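Machine screw

From Skanano, the open handbook of everyday hardware

A machine screw is a small threaded fastener with the same diameter along its whole threaded part. It goes into a nut or into a hole which already has a thread. In this it differs from the wood screw, which has a point and cuts its own way into the material. Machine screws are found in door locks, sewing machines, lamps, bicycles, cameras, kitchen scales and nearly every other object that is put together from metal parts.

The border between a machine screw and a bolt is not fixed. In many workshops the word "bolt" is kept for larger sizes, or for a fastener that is tightened by its nut. In shops the two words are often mixed, and a customer does well to ask by size and head shape.

Name and early history

Screws of metal were used in Europe in the fifteenth century, for example in clocks and in armour. They were cut by hand with a file, and a screw from one clock did not normally fit another. If a screw was taken out for cleaning, it had to go back in its own hole, and old clockmakers sometimes put small dots beside the head and the hole to keep them together.

The screw-cutting lathe made it possible to repeat a thread with good accuracy. In 1841 Joseph Whitworth proposed in Britain a common system of threads with an angle of 55 degrees. In the United States William Sellers proposed in 1864 a form with an angle of 60 degrees, which was easier to make and to measure. The metric thread of today also has the 60 degree angle.

Sizes

Metric machine screws are named by the letter M and the outer diameter of the thread in millimetres. A screw marked M4 × 40 has a thread of 4 mm and a length of 40 mm. For most heads the length is measured from under the head to the end. For countersunk screws the head is included, as it lies inside the material when the screw is in place. This difference causes many wrong orders.

The distance from one thread to the next is called the pitch. If no pitch is written, the coarse one is meant, and for M4 it is 0.7 mm.

Heads

The pan head is low, with a slightly rounded top and a flat underside. The cheese head is a short cylinder, taller than the pan head. The button head is a low dome. The socket cap head is a higher cylinder with a hexagonal hole for the key. The countersunk head is a cone with a flat top, made to lie level with the surface.

A head may also be sunk on purpose. For this a wider hole with a flat bottom is drilled, called a counterbore, and the head goes down into it. It is done where a hand, a cloth or another part must pass over the surface. Dirt collects easily in such holes, and they should be cleaned before a key is put in, otherwise the key does not reach the bottom.
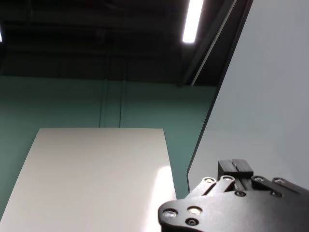
Silver screw heads on layered black plates, with a dark recessed hole near two of them.

Drives

The straight slot is the oldest common drive. It is simple to make, but the screwdriver slips out sideways. The cross recess became popular in the 1930s together with factory assembly. The hexagonal socket and the six-pointed socket take more force and hold the key straight. A worn key damages the socket quickly, and it is cheaper to replace the key than to drill out a screw.

Materials and strength

Most machine screws are made of steel. Brass is used in electrical fittings and in old instruments, and nylon where the fastener must not conduct. Stainless steel is chosen for kitchens, boats and gardens. It can seize in its own thread when tightened fast, so a little grease is recommended.

Many steel screws belong to a property class, written with two numbers. For class 8.8 the first number means a nominal tensile strength of 800 newtons per square millimetre. The second tells that the material begins to yield at eight tenths of that value.

Finish

Plain steel rusts, and for this reason most screws get a coating. Zinc gives a bright silver or bluish colour. Nickel is a little warmer and is common on furniture and locks. Black oxide protects only weakly and must be kept oiled. On dark housings the maker can select black screws, which disappear, or bright ones, which are easy to find when the cover must come off.

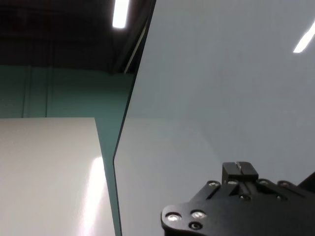 Bright screw heads against black. The one just below the side-by-side pair is recessed and shows only a thin ring of metal.

Collections

The Roltby Tool Room in Vetumham keeps a study collection of screws from clocks, locks and sewing machines. It was put in order by Marjan Vahidi, whose card index lists each screw by head, drive and thread. The drawers of the Esteban bequest, mostly brass, are open to visitors in June.

See also

Bolt
Nut
Thread gauge
Washer
Wood screw

This page was last edited on May 16, 2026.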